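Ullex Bed-Making Unit: Housekeeping Set-Up Guide
Section 4. Working a Room Together
Janon edition, revised July 2019

Read Section 3 (Charging and Cables) first. If you skipped it, the unit will find out before you do.

4.1 What the unit handles

The unit moves pillows and cushions and takes hold of loose fabric. You still do corners, stains, and guests. 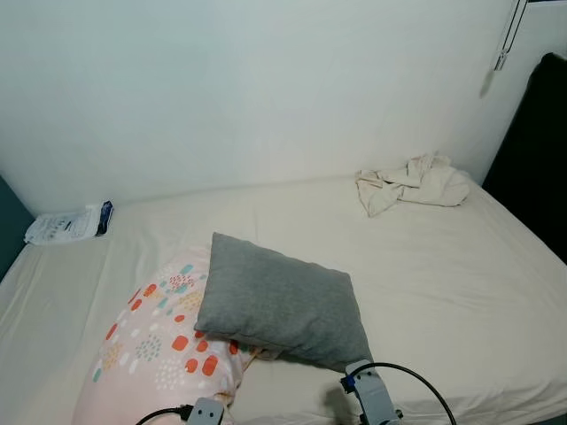
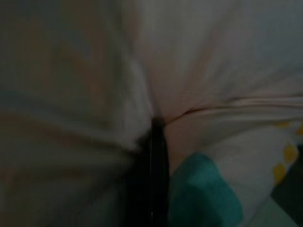

Reply left on the staff copy at Skitau: "Guests" is one word in that sentence and most of my shift. Before May I had 13 rooms and a partner to talk to. Now I have 22 rooms and a partner that beeps. My back is better, I'll give it that. Could the guide say who gets the extra minutes?

The guide can't, but your shift lead can. See 4.4.

4.2 Before you start

1. Take personal items off the bed. The unit treats a sweater as bedding and will be very thorough with it.
2. Put loose cloths and packages on the cart.
3. Check that both cables hang free of the mattress.
4. Set the pillow count on the panel. Body pillows count as one, however they feel about it.
5. Press READY and step back to the door side.

CAUTION: Keep hands off the bed while the amber light is on. Helping is the leading cause of stops.

4.3 During the cycle

6. Do the bathroom. You no longer need to watch the bed, although everyone does for the first week.
7. If the unit stops with fabric in a gripper, press RELEASE. Do not pull. It has a better grip than you and no lunch break to get to.
8. If it moves the same cushion three times, press SKIP and place the cushion yourself.

Note: Dark sheets slow the unit down. So do busy patterns. Allow 200 seconds more per bed for either.

4.4 Time and room counts

Your room list comes from the Sandoval scheduler, which assumes that every cycle goes well. It has never made a bed.

9. Log each stop at the panel before you leave the room. Unlogged stops come back to you as free time, and free time comes back to you as rooms.
10. Give disputed counts to the shift lead in writing. The lead can lower a list by hand under Settings, Staffing, Override.
11. After 400 cycles, book a gripper pad change. The person who books it keeps the hour on their timesheet.

Note for leads: Override does not need a manager's code. Please stop telling people it does.

Section 5. Storage and Overnight Charging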